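Re-seating the bins and checking cable slack on the picking cell

I look after the small picking cell at Brolturel, which we all call the Biltusside cell because that was the name of the first project it ran, and every few weeks I get a message from someone who has bumped a bin and wants to know how to put things right. So I've finally written it down properly. Put the kettle on first, it's a pleasant enough job but there's no sense rushing it. Set aside the back half of an afternoon and you'll be done well before five.

Before you start

Bring the arm to its parked pose, press the emergency stop, and lock the controller out with your own padlock. Yes, even if you only mean to nudge a bin a few millimetres! Fingers get pinched on small jobs as easily as on big ones. You'll want a clean cloth, a 100 mm steel rule, a roll of hook-and-loop ties and the grey logbook.

Seating the bins

Take everything out of both bins and wipe the floors and walls. Scratches and smears that won't shift are fine, and I wouldn't scrub at them, as a shinier patch in the middle of a dull floor gives the depth camera more grief than an even layer of scuffs ever did. Do get any scraps off the rims, though. A bit of paper or tape caught between two bins will hold them apart just enough to put the whole calibration out.

Push the back bin home first, then bring the front one up against it. Run a fingertip along the line where they meet and feel for a step. Once you're happy, do up the bar clamp at the corner, snug and no more. If you lean on it the bin will creep sideways and you'll be back at the beginning muttering to yourself, as I have been more often than I'd like to admit.

Dressing the cables

Now have a good look at the arm. The thick yellow cable wants a generous loop over the joint so that the wrist can turn all the way without pulling. The black ones travel along with it and should be tied loosely enough to slide. Down at the wrist, the thin wires that curl around the gripper are the ones that cause trouble. Too much slack and they'll snag on a bristle or a handle, too little and the connector works its way out over a couple of hundred cycles. I leave a loop 54 mm deep, measured with the arm parked, and it's served us well.

Touching off and testing

Clear the cell, take your lock off, reset the stop and jog at the slowest speed. Touch off at the four inner corners of the front bin. If any corner is more than 2 mm from the logged value, go back and seat the bins again before you think of changing numbers in the software.

Then load a mixed set of test objects. I like something clear and shiny, something with bristles, a knobbly toy block or two, and something small tucked in hard against a wall, which is where the finger clearance shows itself. Stay by the stop button for the first few reaches into the back corner and watch the long finger on its way down. If all is well, let it run the full 2000-pick routine overnight and write the result in the logbook with your initials, please, so I know whose door to knock on.
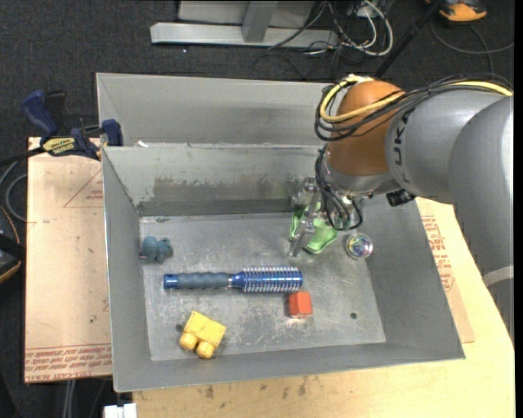

Deming Kang: Thanks for this, we did ours in April following your older notes and had the wrist connector back out twice before we sorted the slack. One thing I'd add is to turn the wrist to both of its limits by slow jog before tying anything for good. Ours looked lovely parked and went tight as a fiddle string at the far end.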